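Speaker notes – Norncombe Shared Workshop, evening program
Talk: Building a driver-assistance rig at home
Speaker: Leena Koivisto. Session chair: Mylene Fajardo
Nov 8, 2023

Opening (4 minutes)

Welcome the audience and thank Mylene Fajardo for the introduction. State the subject plainly: the Clorkudeo project is an attempt to build a small driving-perception system with hand tools, a shared bench and a secondhand computer. It does not steer or brake. It watches the road and writes down what it believes it has found. Members who came to hear about a self-driving car should be told this at the start.

Hardware

The housing was printed at the workshop and revised through July. The first version softened on the dashboard and was replaced with a thicker one. Power is taken from the accessory socket through a fused converter. Ask members not to copy the wiring from the first handout, as the fuse was drawn on the wrong side of the converter. The corrected sheet is in the Sarmiento binder by the door.

Move to the road material.

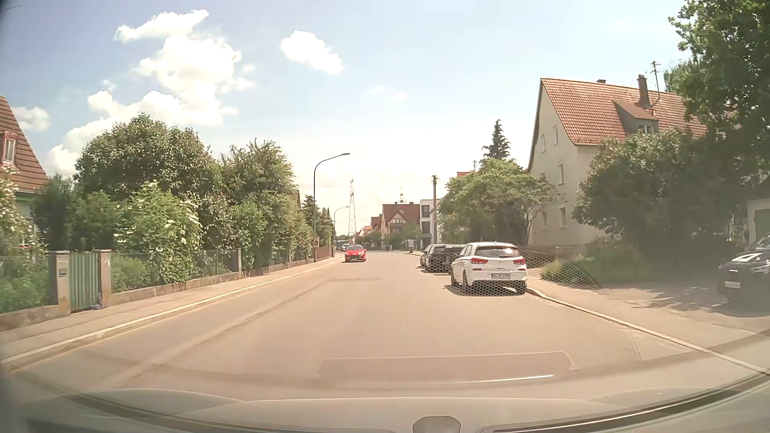 Residential street with parked cars on the right and a red car on the left side of the roadway.

Explain the labeling rule used for vehicles. A car that is partly covered by another receives its own label if a person can tell that it is a separate car. The dark car ahead of the white hatchback therefore counts. Pause for questions, as this rule caused the most disagreement among those who helped with the labels.

Mention reflections on the windshield. The mesh pattern over the lower part of the view confused the detector in early tests, and it reported objects on bare asphalt. A felt hood around the lens is under trial. Results are mixed – the hood helps with the dashboard but does little about side light.

Software

The detector is a small published network, retrained on our own labels. The training set holds 3000 stills, of which 300 were set aside for checking and never used in training. One training run takes 40 hours on the workshop computer. Please acknowledge the members who gave up their bench time on that machine.

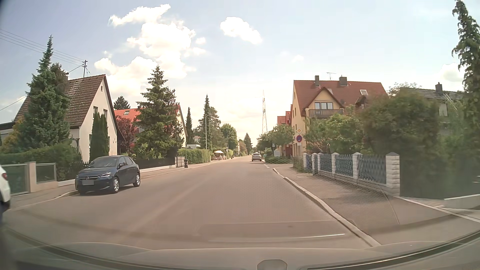 Priority signs were added to the label list late, at the request of the Jolbridge group, who are building a similar unit. A post may carry several plates, and each plate is labeled separately. Where the writing on a supplementary plate cannot be read, the label is "plate, text unknown." Labelers are not to guess from memory of the street.

Cover the label "parked" briefly. A single still cannot establish that a car is standing. The label is given by position beside the curb, and the software later compares neighboring stills before it accepts it. Lit headlights do not alter the label.

Junctions

Allow extra time for this part. Slow down for members who are new to the subject.
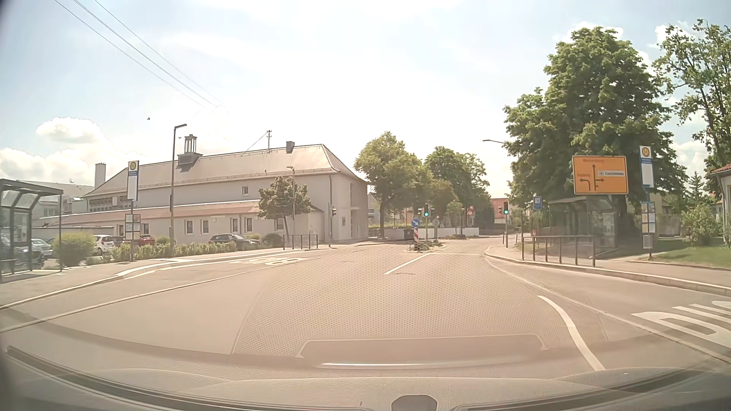

Traffic lights are treated in two steps. The first step finds the housing. The second step reads the lamp, and it may answer "green," "yellow," "red" or "not visible." A signal turned sideways must return "not visible." The earlier version was forced to choose a color in such cases, and it chose badly.

Painted lettering in bus bays is a separate class from lane lines. The long pale strip beside a bay is still taken for a lane edge at times. Show the error table if there is interest; otherwise leave it for the break.

Direction signs are located but not read. Reading them would need a sharper lens than the present one, and the budget for this year is closed.

Safety statement (read in full)

The unit is for observation only. It is to be fixed in place before the car moves and is not to be adjusted by the driver. No member may connect it to any control of a vehicle. Stills are kept on the workshop drive, and license plates are blurred before any file is shared.

Questions

Mylene Fajardo will take questions from the floor. Likely topics are cost, night driving and rain. There are no night results to report. Sign-up sheets for the next labeling evening are on the table next to the laser cutter.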